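Week 5 notes: house rules for the sorting bench

Okay, so last time I promised we'd get to rules, and I know that sounds like the dull week. I like this one! Most of what goes wrong at a bench starts before the arm moves at all.

Aldana Pereyra wrote our first rule sheet, and it had 46 rules on it (I counted, and I couldn't remember half of them by lunch). We've cut it down a lot. These are the ones I'll actually check when I come by your bench:

Know where your stop button is. Put your hand on it once before you power up.

Hands stay off the table while the arm is live — yes, even to nudge something a tiny bit.

Containers start empty. Check both.

Labels go flat, in front of the container they belong to, and you write them before the run.

Leave space between items. If the fingers can't close on one thing without bumping another, reset and start over.

Write down every run, including the ugly ones. Agustina Fuentealba went through 117 old logs for us and the failed grabs were the most useful part.

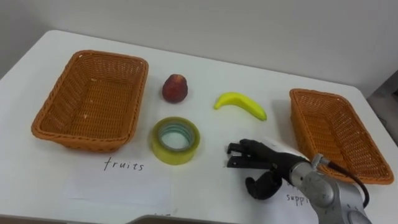

Fig. 1. Sorting task with two baskets, hand above the table near the tape roll.

Look at the label by the right basket, partly covered by the arm. Would your head camera read it from there? Talk that over with your partner, then read pages 1 to 5 of the Saavedra handout before lab.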